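3.2 Bedding and reported sleep warmth

The diary entries gave us far more than we had hoped for! Of the 3,572 nights logged in Nandamport, the richest notes came from households that had changed their bed covers in December, and many people wrote whole paragraphs on weight, drape and drafts. Lingyun Zhong coded every one of them by hand.

Two patterns stood out. Sleepers under a wide duvet, one that hung past the mattress edge, mentioned cold feet less often. Those who also kept a bed skirt wrote less about drafts from the floor, a link we had not planned to test and were delighted to find (Figure 2). We can't yet separate the skirt from the height of the bed, and the Trullico diary form did not ask about carpets.

Figure 2. White duvet with a woven tone-on-tone stripe, its front edge hanging over a brown bed skirt.

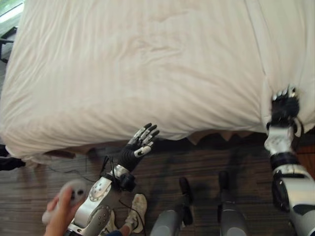
3.3 Room temperature

Bedroom readings were taken at 2 a.m. and matched to the diary entry for the same night.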